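4.2 Fitting the Zalley Wall Rail

Read this section before drilling. The rail kit suits walls finished in paint, paper or printed panels.

1. Mark the rail height with a pencil and level.
2. Drill at the marks. Clear dust from each hole.

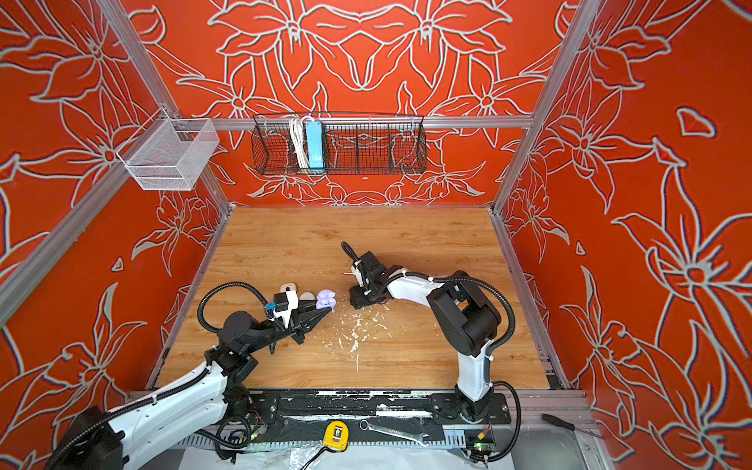 3. Insert the four anchors flush with the wall surface.
4. Hold the rail in place and start all screws by hand before tightening any.

CAUTION: Do not use a power driver for final tightening. 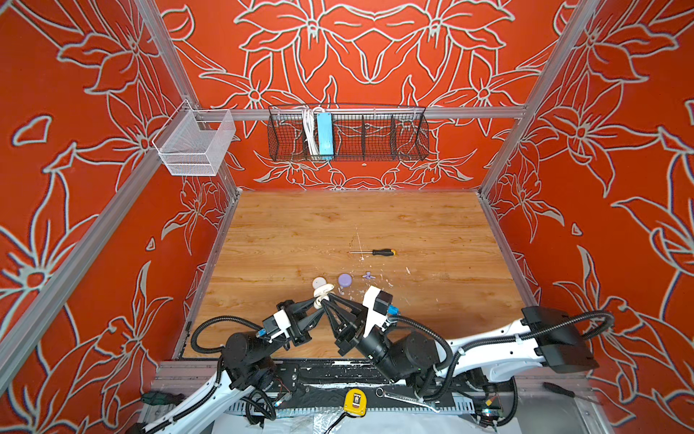

Basket hooks clip over the top lip of the rail. Press down until both hooks seat. A long basket with compartments, such as the black wire-mesh one on the back rail, can hold cables and a power strip upright. Keep plugs facing away from the mesh.

NOTE: Recheck the screws after 24 hours.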